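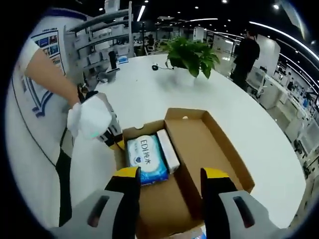 A pack of wet wipes in a cardboard box.

Cleaning and Mending Picture Books: What I'd Skip

Posted 5 July 2016

I look after a reading corner with 132 picture books in it, and every summer somebody sends me a list of clever ways to make old books look new. I have tried most of them. A few work. The rest were written by people who own very clean books.

Sticky covers. A barely damp cloth is fine on a glossy cover and a bad idea on anything else. Wipe, dry right away, stand the book open. If the cover is matte or cloth, use a dry cloth and put up with the stain.

Crayon. The bread trick (rubbing with a ball of white bread) moved a little dust and left crumbs in the gutter. A white vinyl eraser did more. Neither one got red crayon out of uncoated paper, and I doubt anything will.

Musty smell. Baking soda in a closed tub, book on a rack above it, 72 hours. It helped with one book out of the 3 I tried. Dryer sheets just gave me a musty book that smelled like laundry. And please don't put books in the freezer for smell. That's for bugs, and I'm not sure how well a kitchen freezer does at that either.

Torn pages. Clear office tape turns yellow and the edges ooze. Huiling Long swears by Celtora mending tape and gave me half a roll in October. So far it looks good, but "archival" on a label is cheap to print, so ask me again in ten years.

Loose spines. White PVA glue, a knitting needle to get it down the hinge, wax paper on both sides, a heavy book on top overnight. Use less glue than you think.

Covering paperbacks. Clear contact paper does add life. It also adds bubbles, and you can't peel it off a cover you like. Do the cheap copies first.

Anything signed or out of print, leave alone.

Comments (1)

Faraji Odera: A hair dryer on low loosened a price sticker for me. I wouldn't try it on a cover with foil.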